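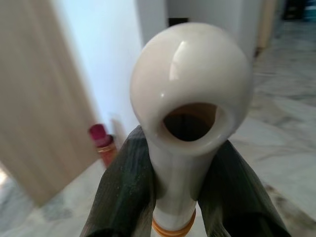 The end of the dustpan years

Ask anyone at Trikel what they hated about the job and you'd hear the same answer: the floor. The repair firm has 2 robots now, named Hidayat and Lalell by the staff, and since February sweeping up has been theirs to learn.

It is wonderful to watch — slow, a bit stubborn, and completely absorbing. Each has a pair of arms, and a sweep starts the way it would for you or me, broom in one gripper. Marble tile, grey veins, bits of cardboard and small packets all over the place. Then the real puzzle begins, which is deciding what's rubbish and what somebody still wants. 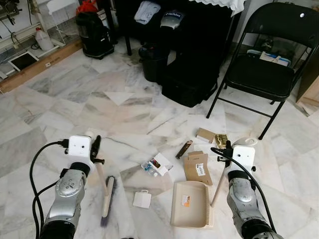
Štefánia Michalík says she didn't trust it with small parts for weeks, and still empties the dustpan herself. What she has gained is the end of her day: up to 300 minutes a month that used to go on bending down.

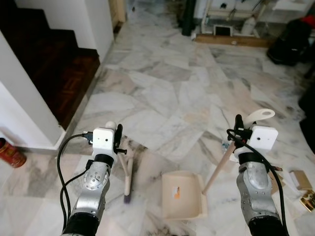

Who does what now

Kamil Sokol has swapped his evening shift for mornings and teaches new sweeps, 195 so far. Matěj Charvát sorts whatever the machines set aside. Pay hasn't changed, hours have, and knees are grateful.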